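Unit 6: Clearing work, hand sorting and the two-arm station

Course: Automation and Work Organisation. Notes to be read before the seminar. Bring the task sheet from Unit 5.

6.1 Scope

Unit 5 dealt with automation of a single repeated operation on a fixed part. The present unit takes a case at the other end of the range: clearing used packaging from tables and putting it in a bin. The work has low status, is rarely written down, and is normally spread across several jobs. At Votitora, the contract packing and tasting firm used throughout this unit, it was part of the duties of the room assistants until August, when the two-arm station known on site as Drulby took over part of it.

6.2 The task before the change

A room assistant cleared a table between sessions. The written job description gave this one line: "leave tables clear". Observation produced a longer list:

Decide whether an item is waste or is still in use.
Pick it up.
Separate film from card where the two are loose.
Put each in the correct place.
Wipe the table.
Report anything odd (a full packet, a personal item, a spill).

Only the second and fourth steps are movements in the strict sense. The first and last are judgements, and neither appeared in the costing.

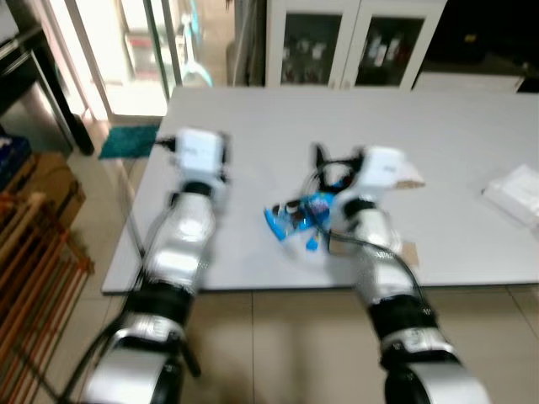 The costing treated clearing as handling time. On that basis 80 per cent of the assistants' clearing time was marked as suitable for transfer to the station. After the first review the figure was lowered to 66 per cent. The difference is made up of decisions which the assistants had been making while their hands were busy, and which therefore did not show up as separate time.

Students should note the direction of the error. A time study that records hand movement will count thinking done during movement as handling, and will overstate what can be transferred.

6.3 Properties of the material

Snack film is a poor object for a gripper. It has no fixed shape, it reflects light, and a torn packet may behave as one piece or as several. Card is easier to hold but tears along its folds. Cloths and paper napkins are the worst case for sorting by sight: a crumpled cloth and a crumpled napkin can look much the same from above, and one of them goes back to the laundry.

Wrist cameras help with the grasp. They do not help with the question of whether the item should be grasped at all, for which a wider view of the table is needed and, in many cases, some knowledge of what the table was being used for.

6.4 Changes to jobs

The assistants' posts were kept. Their content changed in the following ways.

a) Clearing became supervision of clearing. One assistant covers 2 rooms and is called when the station stops.

b) Work arrives in short calls at times the assistant does not choose. Under the old arrangement the order of tables was left to the assistant.

c) The items left for people are the awkward ones. Average difficulty per item has gone up although the number of items has gone down.

d) A new duty, resetting the table after a stop, was added in the second month. It was not graded, and the rate of pay did not change.

Point (c) is common in partial automation and should be expected in any case where the easy items are taken first. The following was entered in the comments column when these notes were passed round on site. 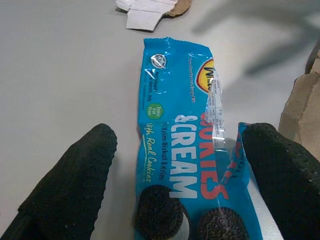

Akinyi Were: I would put (b) before (c). A difficult packet takes me a few seconds. Being called away from the other room in the middle of something costs me far more, and the log shows only the call, so on paper I have done one small job. Please also say that we were asked about the bins but were not asked about the calls.

The order of the list has been left as it was, for consistency with the Unit 5 sheet, but the remark should be taken into account in question 2 below. A log that records calls and leaves out interruptions repeats the fault of the first time study.

6.5 Layout

Rooms were arranged for people who walk round a table. A station working from one side has different needs: clear floor in front, a bin within reach, and cables kept out of walkways. Faraji Shemweta's layout plan, known as the Usar plan, allows 25 minutes for preparing a room. This time was charged to the automation project during the trial and to the assistants' hours afterwards. The transfer was not announced.
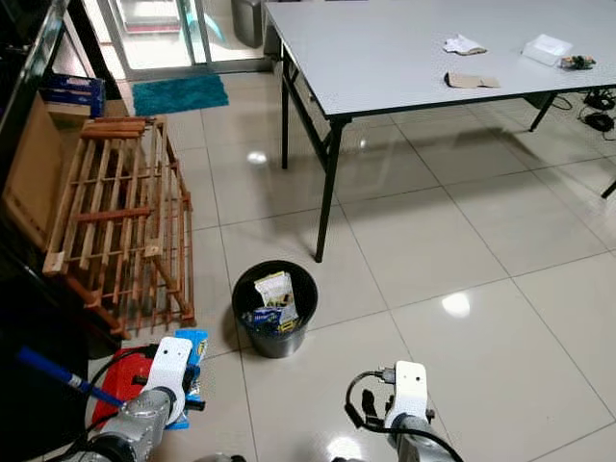
Fig. 6.3. Waste bin on the floor, folding table behind.

6.6 For the seminar

1. Rewrite the one-line job description so that all six observed steps are covered. State which of them you would cost separately.

2. Propose a way of recording interruptions that does not itself interrupt the assistant.

3. Grade the resetting duty in 6.4 (d) using the Ledesma scale from Unit 3. Show the points under each heading.

4. Under whose budget should room preparation fall? Answer for the trial period and for normal running.

Written answers to 1 and 3 are to be handed in at the start of the seminar. Questions 2 and 4 will be discussed in groups.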